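News > Products > Sorting and Storage

Torneck adds yellow-orange sorting tray to its small parts range

Torneck will begin selling a new shallow tray for sorting small parts in August. The tray is a single rectangular piece of plastic with rounded corners and a low rim, and it is made for people who handle small pieces at a table and need them in one place before they are counted, packed or put away.

The new tray is called the Aroton. It comes in one size and one color, a yellow-orange picked to show up well on a white or light gray work surface. There are no dividers inside. Torneck tried two versions with fixed dividers last year and dropped both after customers in repair shops and school supply rooms said the walls got in the way of picking pieces up by hand.

"Our customers already have plenty of boxes with compartments," the company said. "They asked for something flat that they can set in the middle of the table and fill from either side."

The rim is low enough for a piece to be slid over it with a fingertip. It is meant to stop round parts from rolling out when the tray is moved – small cylinders, caps, pegs and spacers are the usual trouble. The inside corners follow the same curve as the outside ones, so the tray can be wiped clean in one pass. Empty trays stack.

The Aroton will be sold singly and in shop cartons of 88. Torneck's distributor, Lappalainen, will take orders from the first Tuesday of the month. Current customers can add trays to a standing order with no change to their delivery schedule.

The tray also fits the pull-out shelf of the Zerkden bench cabinet, which Torneck has sold for seven years. Owners of older cabinets don't need a new shelf or any extra hardware.

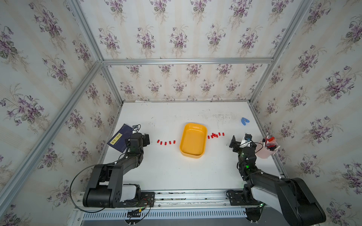 Can the tray be used with parts that have just been oiled?

Oiled parts are fine for a working day, but the tray should be washed with warm water and dish soap before it is stacked again.

Torneck advises against solvents, which dull the color over time. The tray should not be used for food.

Samples are available to trade customers who order 100 or more trays. Requests go through Lappalainen's sales desk, open until 4 p.m. on working days – please give the delivery address and the name of the shop or school.

Shares: 7
Comments: 2

Related items
Zerkden bench cabinet: replacement shelves back in stock
Lappalainen changes carton labels for small orders
Torneck label holders now sold in packs
Cleaning and storing plastic trays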